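Jullix small ads

README, version of 2024-04-11

Jullix is a collection of second-hand small ads from a free local paper, typed up and tidied into one table. Toys, prams, wardrobes, bread makers, one church organ (buyer to collect). If you've ever wanted to know what people ask for a used high chair, and how they talk themselves into asking it, you're in the right place.

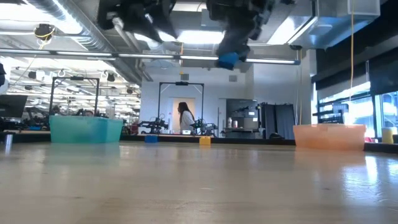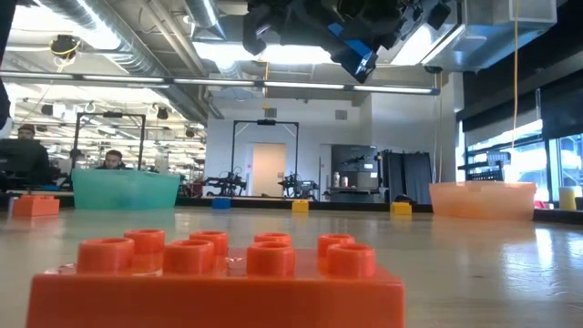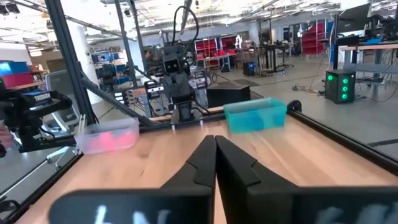
Bettina Crowhurst
Maintainer, typist and general tidier-up of Jullix

What's in the box

jullix_ads.csv - the main table, one ad per row
jullix_categories.csv - the category list, with a short note on what I put where
jullix_places.csv - the areas mentioned in the ads, spelt one way only
changes.txt - what I altered and when, with a fair amount of grumbling
README - you're reading it

There are 3721 ads in the main table. Of those, 535 have no price at all, and another 202 offer a swap instead of asking for money. I've kept both lots in because I think they're the best bit, but do filter them out before you take an average or you'll get something daft.

Where it came from

The ads ran in the back pages of the Plutier, which was a free paper pushed through doors in Zalletti and the villages up the hill. You filled in a coupon, dropped it at the newsagent's and your ad appeared the week after. No photos, just words, and not many of them! My mum kept a stack of the papers in the cupboard under the stairs for lining the rabbit hutch, and the rabbit (bless him) didn't get through them as fast as they arrived. When I came to clear the cupboard I started reading the back pages and that was my whole evening gone, and then quite a lot of evenings after that.

I typed every ad by hand. I did try scanning a few pages first but the print is tiny and grey, and the scanner thought "o.n.o." was a word in some other language. Typing was slower and a lot more fun.

The columns

ad_id - a number I gave each ad, in the order I typed them. It doesn't tell you anything about the date.
issue - the issue number from the front page. Blank where the front page had gone missing.
category - my own label, see further down.
text - the ad as printed, minus the phone number and any name.
price - in pounds, as a plain number. Blank means no price was given.
price_note - whatever came with the price, so "ono", "each", "the pair", "or offers", "no offers" and so on.
swap - yes or no.
swap_for - what they wanted in return, in their own words.
area - where the seller was, if they said.
condition - the seller's own word for it, such as "vgc", "as new", "needs tlc". I haven't judged anything myself.
reason - why they were selling, if they said. My favourite column by miles.

Text is never longer than 3000 characters, and in practice nearly all of it is a line or two. That limit only matters for one gentleman's caravan, which seems to have been given half a page.

Categories

I began with the paper's own headings and gave up by the second issue, as they changed whenever the layout did. "Household", "Home", "For the Home" and "Domestic" were all going at one point, and a lawnmower turned up under each of them. So the categories are mine: baby, toys, furniture, kitchen, garden, clothes, music, sport, pets, vehicles, tools and odds.

Some calls I had to make, so you don't have to guess:

Dolls' houses are toys, even the posh ones.
Fish tanks are pets, with or without fish.
Sewing machines are tools. I know. I went back and forth on that one for ages.
A toy box sold with its toys goes under toys, and a toy box sold empty goes under furniture.
Bicycles are sport unless the seller says it's for a child under five, in which case toys.
Job lots go by whatever is named first.

If you'd have done it differently then please do, the text is all there and you can sort it again from scratch. One kind soul has already sent me a version with garden furniture moved into furniture, and I've got to admit it looks neater.

What I changed

Phone numbers are out, every one of them, and so are names and house numbers. Where a name was part of the sense I put [name] in its place, so you'll see things like "[name] has outgrown it". Street names are out as well and only the wider area is left.

Spelling I've left alone. There are more ways to write "chest of drawers" than I'd have believed, and "draws" is comfortably in front. If you need it matched up, you'll want to do that in a copy. Same with capitals - some people SHOUTED the whole ad and I think you lose something if you turn it down.

Fractions like £2½ are turned into ordinary decimals in the price column but stay as printed in the text. Price ranges ("£5 to £10 depending") have the lower figure in price and the whole thing in price_note.

Repeats

Plenty of ads ran more than once, often with the price creeping down. I've kept each printing as its own row. There was a tumble dryer that went through spring like that and it's quite moving if you read them in order. I haven't linked the repeats together, as with the phone numbers gone I couldn't always be sure it was the same seller. Two people can both own a tired brown settee.

Things to watch out for

The run isn't complete. Whole months are missing, and April is far better covered than anything else, so please don't tell me that everyone in Zalletti spring cleans unless you've allowed for it. I very nearly wrote that myself!

Prices are what people asked for, and I've no way of knowing what they got. An ad that only ran once might have sold on the day or the seller might have just changed their mind.

The areas lean heavily towards the town end. The villages are there but thin, partly (I suspect) down to where the coupons could be handed in.

"Reason" is filled in for a small share of rows and those aren't typical. People explain themselves when they're selling something nice, or something embarrassing. Exercise bikes come with a reason far more often than saucepans do.

Some of the wording is of its time. I haven't softened anything, and there's nothing dreadful in there, but you may wince at the odd fur coat.

Opening the files

They're ordinary comma-separated files, saved as UTF-8. Any spreadsheet will open them. If your pound signs come out as gibberish, choose UTF-8 when it asks, and if it doesn't ask, use the import menu instead of double-clicking. Text fields have quote marks round them, and quote marks inside an ad are doubled.

I do my own checks with a little script called Tse, which looks for stray phone numbers and prices with letters in. It isn't included yet as it only runs from one particular folder on my laptop. I'll sort that out.

Using it

Help yourself, for lessons, hobby projects, research, whatever you like. Please say it came from Jullix and mention the version date so folk can find the same rows. Don't try to work out who any of the sellers were. If you spot a name or number I've missed, tell me the ad_id and I'll take it out that same evening.

Still to do

Type up the last carrier bag of papers, which are damp and need to be ironed first.
Split "odds", which has got out of hand.
Decide about the sewing machines.
Add the wanted ads as a separate table. I've made a start and got stuck on "Wanted: anything".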